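Cleaning an old desktop computer at home: my notes

Baltasar Olmedo, home workshop page

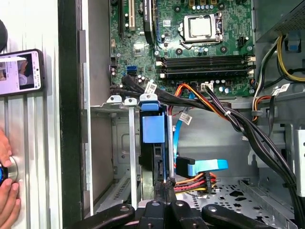
I clean the inside of our computers two times in the year, in spring and again in October when the heating starts. My neighbors in Ivutside know this and now they bring me their machines too, so I decided to write down how I do it. I am not a technician by profession. I repaired sewing machines for many years, and most of what I know about dust I learned from them.

Before you open it

Shut down the computer in the normal way and then pull the power cord from the wall. After this, press the power button and hold it for 10 seconds. The parts keep a little electricity inside and this lets it go.

Take the machine to a table near a window. Do not work on carpet. I work on a cotton bedsheet folded in two, a light color, so a dropped screw is easy to see. If you have a balcony or a garage, the first part of the cleaning is better done there. My wife agrees with this very strongly.

Touch something metal before you touch the parts, for example the bare metal of the case. Do it again every time you come back to the table from somewhere else. Wool sweaters stay in the closet on that day.

Take photos of the cables with your phone before you disconnect any. I take one from far and several from close. The thin wires that go to the front buttons are the worst to put back from memory, so these I photograph twice.

What I use

A soft paintbrush, one inch wide, never used with paint. A second small brush, like for watercolors. A can of compressed air or a small electric blower. Cotton swabs. Isopropyl alcohol from the pharmacy, the strongest they have. Coffee filters, because they leave no fluff. A muffin tin for the screws — one cup for the side panel, one for the fans, one for the drives.

The muffin tin was the idea of Nhi Tô, who has the tailor shop below us and sorts her buttons in one. Before, I used jar lids, and every time I pushed one off the table with my elbow.

Please do not use the household vacuum cleaner inside the case. The plastic nozzle makes static electricity and it can also pull off small caps and jumpers. You can hold the vacuum outside, near the opening, to catch the dust cloud while you brush. For this it is very good.

The dust

Start from the top and go down. Brush the dust loose first, then blow it. If you only blow, the old dust stays where it is, especially in a kitchen computer where there is some fat from cooking in the air. Hold the can upright. When it is tilted, it spits cold liquid, and you do not want this on a circuit board.

When you blow at a fan, keep the blades still with a finger or with a wooden skewer. A fan that spins too fast from the air can damage its bearing. Clean each blade on both sides with a swab and a little alcohol. It is boring work, but a fan with clean blades makes much less noise.

The power supply I never open. I blow through its grille from outside with short puffs and leave it so.

The filter at the front of the case, if there is one, can usually be washed with warm water and dish soap. Let it dry for 24 hours. I know it looks dry after one hour. It is not dry in the corners.

Under the cooler

If you take off the processor cooler, you must put new thermal paste. The old paste comes off with a coffee filter and alcohol. Wipe from the edge to the middle so you do not spread it over the sides. Then put a drop like a small pea in the center and let the pressure of the cooler do the rest. I used to spread it with an old phone card and I got air bubbles each time.

Do not pull the cooler straight up when it is cold. The paste can be hard like glue, and then the processor comes out together with it. Let the computer run for 10 minutes, turn it off, disconnect everything, and then twist the cooler a little left and right before you lift.

If the socket has pins inside, do not touch them with anything. No brush, no swab, no finger. Only a very soft puff of air from a distance.

Memory that does not make contact

A machine that beeps and shows no picture often has only dirty memory contacts. Open the latches, take out the module, and rub the gold edge with a dry coffee filter. If it is very dark, use a little alcohol. Some people use a pencil eraser. It works, but the crumbs fall in the slot, so do it away from the case. Put the module back with equal pressure on both ends until the latches close. You will hear a click, and it needs more force than you expect.

Cables

Put the cables back in the reverse order you removed them, with your photos next to you. Loose cables should not be able to reach a fan. I tie them with strips of old cotton shirt or with the soft hook tape from Dividitz, which comes in a roll and can be cut with scissors. Plastic zip ties are cheap, but next time you must cut them, and one day you cut a wire with it. I did this in the computer of my brother-in-law.

The small battery

On the board there is a battery like a coin. If the clock of the computer is wrong every morning, this battery is finished. In most machines it is a CR2032, but read what is printed on yours. Push the little clip to the side and it jumps up. The side with the plus sign goes up again. After changing it you must set the date and time, and maybe other settings, so write them down before.

Closing

Count nothing, only look in the muffin tin. If a screw is left, find its place before you close the panel. Then connect only the screen and the keyboard, start it, and listen. All fans should turn.

Keep the case off the floor if you can. I put ours on a low shelf and the difference in dust was very big, more so with the cat.

Next month: removing candle wax from a wooden table, and why I stopped using the iron.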